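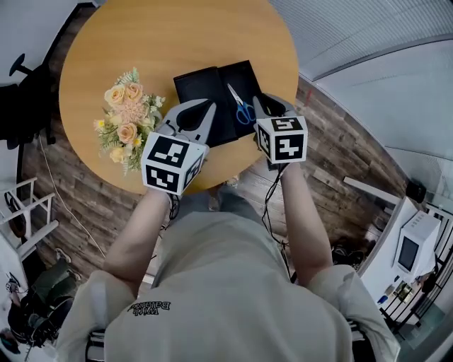 At the round table, with scissors.

Progress report to the Soltura Fund
Drument Shore Station, lanternfish and other small deep-water fishes
Covering the period to the end of July

Summary for those with a meeting in ten minutes

We said we would sort, identify and catalog the backlog of small midwater fishes left over from the old trawl surveys. We have now cataloged 784 specimens. The jars we have not opened are stored behind the jars we have, so the shelves look exactly as they did when you visited.

What we said we would do

The grant agreement lists five pieces of work: the catalog, a photographic key to the lanternfishes, a set of stomach content records, one season of night net tows, and a public talk. Four are under way and one is finished. The finished one is the talk.

The catalog

Most of the specimens are lanternfishes, as expected. Lanternfishes are told apart mainly by the pattern of light organs along the belly and flanks, a tidy system designed for fish that still have their skin. Many of ours came up in a net with several tons of water and a good deal of jellyfish, and have been in alcohol for decades since. Where the skin is gone we count gill rakers and fin rays, and where those are gone too we write "lanternfish, probably" and move on to the next jar.

The bristlemouths have been better behaved. There are also 11 hatchetfish, all in good shape, and one dragonfish with another fish folded up inside it. The inner fish is in better condition than the outer one and has been given its own catalog number after a discussion that took most of an afternoon.

The labels remain the slow part. The early ones were written in pencil and are perfectly clear. The later ones were written in a pen that somebody must have been proud of, and have to be matched to the ship's logs by jar size, depth and handwriting. We have matched all but 10 of the jars opened so far. Those are on a separate shelf, and we would rather leave them without a locality than guess one.

The photographic key

Mishra, the identification software we budgeted for, is installed and does what it promised with fresh, intact fish. With our fish it is very confident and often wrong – on its first day it called a bristlemouth an eel. We now use it to sort photographs into rough families, and a human being checks every one. This takes longer than the proposal said it would. The proposal was written before we had met the software.

Draft plates are done for the commoner lanternfishes. The rarer ones need better specimens, which brings us to the boat.

Night tows

The Adis went out on five nights. Lanternfishes come up toward the surface after dark to feed and go back down before dawn, so all of the work happens at hours when nobody is at their best. Three nights gave good catches from the upper water. One gave almost nothing but krill. On the last the winch stopped with the net down, and the crew brought it in by other means and a certain amount of language. The catch from that night was excellent and has supplied the best material we have for the key.

The winch has been repaired from the ship's own maintenance budget. No grant money went into it.

Stomach contents

This work started late and is behind. Copepods make up most of what we have found so far, with krill a distant second and a few fish scales that may have been swallowed in the net. We will keep the scales out of the diet tables until we know. We expect to catch up over the winter, when the boat is tied up and there is less reason to look out of the window.

Money

Spending is slightly under plan. Alcohol and glass jars cost more than we allowed for, and ship time cost less, mostly on account of the weather keeping us from using it. We would like to move the unspent ship money across to jars, and have sent the form for this separately. It is a longer document than this one.

Next period

Finish the remaining shelves. Complete the lanternfish plates and send a draft key to outside readers. Bring the stomach records level with the catalog. Make one more pair of night tows in spring if the winch agrees.

The next report will follow in January, with the full specimen list attached.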